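Guides > Whisky > Tasting at home

How to add water to cask strength whisky

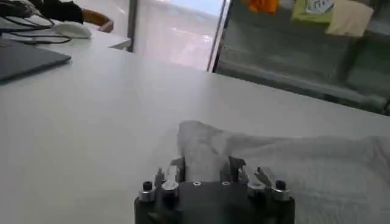 A fold of white cloth held between two gripper fingers.

Cask strength bottles are sold without dilution, so most drinkers add a little water. The method below suits any single malt, including the peated Curnley and the lighter Masson.

1. Pour 22 ml into a tulip glass.
2. Nose and taste it neat.
3. Add still water at room temperature with a pipette, a few drops at a time.
4. Wait two minutes, then taste again.
5. Stop when the alcohol no longer stings the nose.

Write down how much you added. Chilled water dulls the aroma. Rinse the glass before the next whisky and leave it to drain.

Trernwood Whisky Guides | Contact | Back to top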